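The Spare

Lucrezia Messina got to the shop at seven on Saturday, before the bakery next door had its lights on. She had the D'Amico job to finish and she wanted the bench to herself.

The computer had come in from a funeral home in Totbridge. It ran the accounts and the door chimes, and one morning it had stopped running anything. Old Mr. D'Amico had carried it in himself, in a bath towel, and asked if she could save what was on it. She told him the drive was most likely fine. He asked her to save the rest of it too, if she could, because his wife had picked it out.

A new machine would have cost him less than her hours. She had said so. He had written a check for the deposit anyway.

She put the radio on low and read over her notes from the night before. Memory out, bagged and labeled. Drive out, copied twice. Power supply tested and good. That left the board and the processor, and she had been putting off the processor.

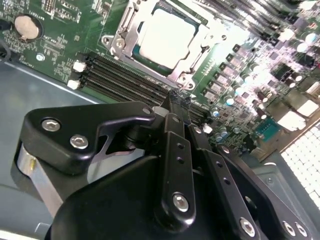
She had learned the work from Fulvio Sorrentino, who kept a repair stall under the train station for most of his life and sold umbrellas on the side. Fulvio had one rule about processors. You opened the lever, you looked, and you kept your mouth closed so you didn't breathe on anything. He had once paid a customer back for a bent pin out of his own pocket, and he told the story to every kid he trained.

Lucrezia was forty-one and still kept her mouth closed.

At half past eight Ineke Kuipers let herself in through the back with two coffees. She did the shop's books and had no reason to be there on a weekend.

"Is that the funeral one?" she said.

"That's the one."

"How many hours now?"

"I'm not writing them all down."

Ineke set a coffee on the shelf, well away from the bench. She had been told about that. "You know what we took in last month? Three thousand. You know what the rent and the parts came to?"

"Three thousand."

"So write them down."

Lucrezia said she would. She pulled the lamp closer and went back to the socket. Under the light the pins made a flat gray field, and she went along it row by row with the magnifier, starting at the corner with the mark. It took a long time. Ineke drank her coffee and read the label on the memory bag.

"What are you looking for?"

"One that leans."

"And if one leans?"

"Then I lean it back."

None of them did. She looked a second time to be sure, then sat up and rubbed her neck. The socket was good. That made it the processor, or it made it the board, and there was only one cheap way to find out which.

There was a spare in the drawer. It had come out of a machine from the Dokon warehouse when they closed, and she had been saving it for her own computer, which took four minutes to start. Ineke knew what the spare was for. She watched Lucrezia open the drawer.

"You could charge him for that," she said.

"I'll charge him something."

"Charge him forty-two dollars. It's what the last one sold for."

"All right. Forty-two." 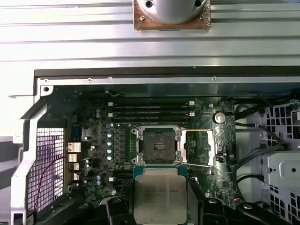
The processor and the empty socket, with the memory still out.

Ineke turned the radio off without being asked. Out on the street the bakery was rolling up its shutter.

Lucrezia held the part by its edges and found the corner with the little triangle. Then she closed her mouth and lowered it in.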